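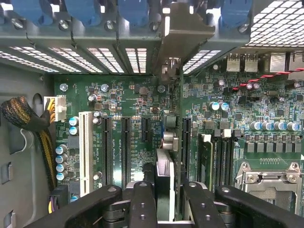
Kollano Shoulder Rig for Film and Series Work

The Kollano is a shoulder support for camera operators who shoot long dialogue scenes by hand. It is made by Tiedemann and sold in our shop together with the Hendix pad set.

Rajeshwari Pillai used it during the whole shoot of the police series Dredik, 83 shooting days with many scenes in small rooms and stairways. "My actors like to move without marks," she told us. "I must follow them, and after the sixth take my shoulder should still be quiet."

The pad can be set in 7 positions. Change it before the camera is mounted, and close both locks until they click. The handles turn freely and can be fixed with one hand, also with gloves.

In the box:
Shoulder support with pad
Two handles
Counterweight holder (weights are ordered separately)
Carrying bag

Rental: 6 days minimum. A deposit of 200 dollars is paid at pickup and returned when the rig comes back complete. Film students please bring the school card.

Pickup is possible until 6 in the evening. In March we are often fully booked, so please write to us early. Spare pads are in stock in black and gray.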